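Prelisden Bivness Hand-Held Gripper Pair

Equipment / Data Capture / Hand-held

Part family: Bivness, two-finger parallel
Sold as: matched pair, left and right
Availability: ships from September

Overview

The Bivness pair is a hand-held set for recording two-handed tabletop work without arms on site. Each unit has flat-faced block fingers, drilled near the tip for pads or extensions, and its own camera. Budget for the pair as one line item – single units are supplied only as spares.
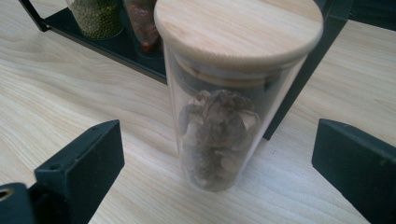 Finger opening should be settled before ordering. Measure the widest object in the task set, lid included, and add clearance on both sides. Smooth glass needs the soft pad kit (ordered separately). Buyers working with storage jars, shelving and similar kitchen goods usually take the wide finger set and keep the standard set as a spare.

Planning the station

A single station needs a table with clear floor in front for the operator, a low rack or shelf if the task includes pick and place at height, and a cable path that does not cross the operator's feet. Top brackets are metal and accept the Orakzai tracking mount. Allow 2 hours for first setup and calibration. 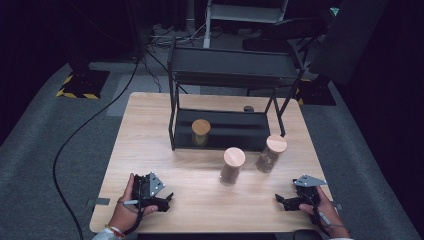
Budget figures

Bivness pair, standard fingers: $4000
Wide finger set: $200
Evby case with charger and cable kit: $756
Pads, tape and table props are not included in any bundle. Plan replacement pads as a consumable under operating costs, and quote the case separately if your purchasing rules split capital items from accessories.

Work surface

Pale, matte tops are preferred. Strong overhead light will wash out parts of a light wood surface, and the fingers cast soft shadows on it; check exposure on a bare table before the first session.
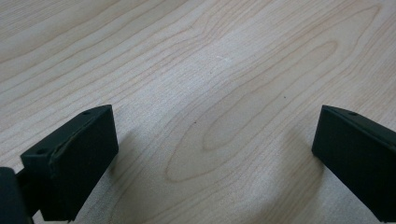

Open fingers over a bare wooden tabletop, gripper camera view.

Quotes and lead times: Themis Chatzigeorgiou, sales
Mounts and integration: Mudassar Kakakhel, applications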